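Prodwood "no-slip" hoops, anyone used one for longer than a week?
Hand Embroidery > Tools and Frames
August 2018
Views: 2,213

crookedsatin
Fendetti has the Prodwood hoops in now and the shop page says you never have to bind the inner ring again. Never. On any fabric. They're 40 dollars for the eight inch, plus postage, and I can get an ordinary beech hoop and a roll of cotton tape for a fraction of that and still have change for floss.

The reviews all read like they were written the day the parcel arrived. "Beautiful hoop, can't wait to try it!" Well, try it and then tell me. I want to hear from someone who has put a proper piece through one, with padded satin stitch or something else that pulls the ground about, and who didn't get it for free.

Mine would be used on a mid-weight linen (the Nyamweya one, the off-white) and now and then on quilting cotton.

Isauro Ayala
Posts: 1,087
I've had the eight inch since June. Paid for it myself. It's a well made hoop. The screw is long enough that you can get two layers in without swearing and the rings are properly round, so I'd put it ahead of most of what I own on that score alone.

Does it hold without binding? On the Nyamweya linen, yes, pretty well. I did a wreath with a lot of padded leaves and tightened it maybe once an evening. On quilting cotton, less so. On anything slippery I'd still bind it.

hemlock_and_hem
"Tightened it maybe once an evening" is what I do with my grandmother's hoop, which has a bent screw.

Isauro Ayala
Fair enough, but I used to do it every half hour. It's an improvement for me.

Josphat Biwott
What was your old hoop though? If it was one of the bamboo ones from the discount shop then anything would be an improvement. Those aren't even round when they come out of the packet. I'd want to see it next to a bound hoop of decent quality, same fabric, same person stitching.

And what is the "no-slip" part? The page says "micro-textured inner ring". That could mean they skipped the last sanding.

Isauro Ayala
Josphat, it was a beech one, unbound. So no, I can't give you the comparison you're after. The texture is a very fine ridge cut around the outside of the inner ring. You can feel it with a fingernail. It isn't rough.

Josphat Biwott
Ridges leave marks. I've had a ridged plastic hoop put a ring into linen that stayed through two washes and a steam. That was a finished piece and it was for a wedding, so you'll forgive me if I'm not keen.

lottie.knots
I got the six inch for my birthday and I love it, sorry! I know that's no use to anyone who wants data. It's light and it's smooth on the outside and my hand doesn't ache after a couple of hours, and I've done three little bird pieces in it (all stem stitch and seed stitch, nothing heavy) and didn't have to fiddle with it much at all. I do take the fabric out every night, so I couldn't tell you about marks.

crookedsatin
That's all useful, lottie, thanks. Stem and seed is fairly gentle though. I could probably do that with the fabric held over a jam jar.

Isauro, do you take yours out overnight?

Isauro Ayala
Not always. I left it in for most of a week once when I had the flu. There was a ring. It came out with a damp cloth and an iron from the back. I wouldn't say it was worse than any other hoop.

Brian Kashindye
Moderately grumpy post coming. I teach the Saturday beginners in Hisovville and every few months a new hoop arrives that is going to save everyone from binding. Binding a hoop takes ten minutes. You do it once and it lasts years. I have never understood why this is a thing people need saving from.

What actually slips is a loose weave that has been hooped off the grain. People haul on the corners to get it drum tight, the bias gives, and an hour later it's gone baggy and they blame the ring. Pull along the threads, one side then the opposite side, tighten as you go. Try that before you give anyone 40 dollars.

hemlock_and_hem
Brian, some of us have arthritis and ten minutes of winding tape under tension is a bigger ask than you make out. I bound one last winter and had to stop twice.

Brian Kashindye
Point taken, I was thinking of my lot, who are mostly just impatient. If it's a hands problem then I'd look at a stand or a scroll frame before a dearer hoop, but I can see the appeal.

Idrisa Langat
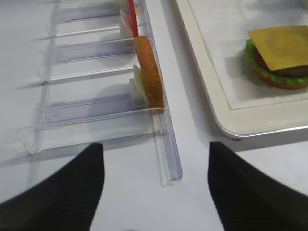
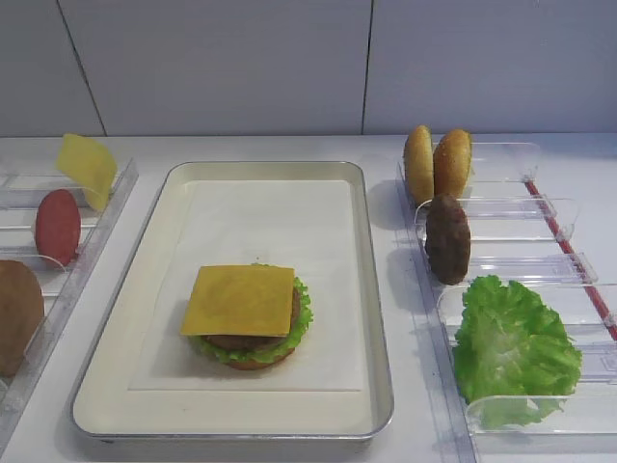
Clear rack and a tray on the white bench, in both.

Back to the hoops. I'm with Josphat about the ridge. I've handled the Prodwood at a shop but haven't bought it. With the screw done up, the gap between the rings looked even on the first one I picked up, and on the second one I could see daylight next to the screw. So that's quality control, or it had been knocked around by customers, hard to say. If I was ordering one by post I'd want to know I could send it back.

lottie.knots
Mine doesn't have a gap, I just went and held it up to the window! Well, a tiny one right where the split is, but every hoop has that.

crookedsatin
The Fendetti returns page says unused goods only, "in original sealed packaging". So you can't open it to check for a gap and still return it. Lovely.

Vicente Cáceres
I think people are being a bit hard on it. I do goldwork, I'm fussy about tension, and I've used a lot of hoops. The Prodwood is good. It isn't magic, the ad copy is silly, but I'd rather have that than the wobbly stuff most shops carry. I've bound mine as well and it's the best hoop I have.

Josphat Biwott
You bound the hoop that never needs binding.

Vicente Cáceres
Yes. Silk goes over couched metal and I don't take chances with silk. If I was on linen I probably wouldn't bother.

Josphat Biwott
"On any fabric" is what it says. It's right there in the heading. Either it does or it doesn't. If the maker had written "decent hoop, nice screw, still bind it for silk" I might even have bought one.

Vicente Cáceres
I don't think I've ever bought a craft tool where the packet was completely true. There's a needle threader in my drawer that's "unbreakable" and it's in two pieces.

Brian Kashindye
Doesn't binding over a ridge defeat the point of the ridge? You've got tape sitting on it so the fabric never touches it. Then all you've paid for is the screw and the roundness.

Vicente Cáceres
I'd pay for the screw and the roundness. Maybe not quite that much.

Isauro Ayala
I'll do a test if people want one. I've got enough of the linen to cut two matching squares, and I can bind the old beech hoop tonight. Same motif in each, one big padded satin leaf and a row of bullion knots, and I'll leave both in the hoop overnight and check for marks. I can't promise photos, my phone is on its last legs.

crookedsatin
Yes please. And could you mark the grain before you start? A pencil line along a thread each way, so you can see if it's gone off square.

Josphat Biwott
Water soluble pen, not pencil. I'd also wash them both after, on whatever you normally use.

hemlock_and_hem
Don't wash the one with the marker until you've cold rinsed it. I ironed over mine once and it's brown to this day.

Isauro Ayala
Okay, results, such as they are.

Bound beech: tightened once, near the start. Grain lines still square at the end as far as I can judge. Faint ring in the morning, gone after a spritz and a press.

Prodwood unbound: tightened at the start and again halfway through the leaf. One line had drifted slightly on the side where the leaf was. Slightly crisper ring in the morning. It went after washing but I could still see it after the first press.

I did the beech one second, so I'd warmed up by then and may have hooped it better. The bullions are ugly in both.

Josphat Biwott
So a cheap hoop with tape on it did the better job.

Isauro Ayala
By a little bit, on one go, with me doing it. I still prefer holding the Prodwood. And the beech one took me a good while to bind because I kept twisting the tape.

lottie.knots
Thank you for doing that! I'm still keeping mine and I'm not binding it.

Idrisa Langat
Would be interested in the same test with both bound. My money's on no difference you could see.

Brian Kashindye
Cotton twill tape or bias binding? Bias goes on flatter round the curve and you don't get the lumps.

Isauro Ayala
Twill, the narrow stuff. It did get lumpy where it crossed over. I'll try bias next time.

crookedsatin
Thanks all, especially Isauro. I'm going to bind the hoop I've already got and put the money toward thread. If Fendetti ever has them at half price I'll have another look, mostly for that screw.

hemlock_and_hem
Has anyone here tried the Prodwood screw on a different hoop? Do they sell it separately?

Vicente Cáceres
I asked them. They don't.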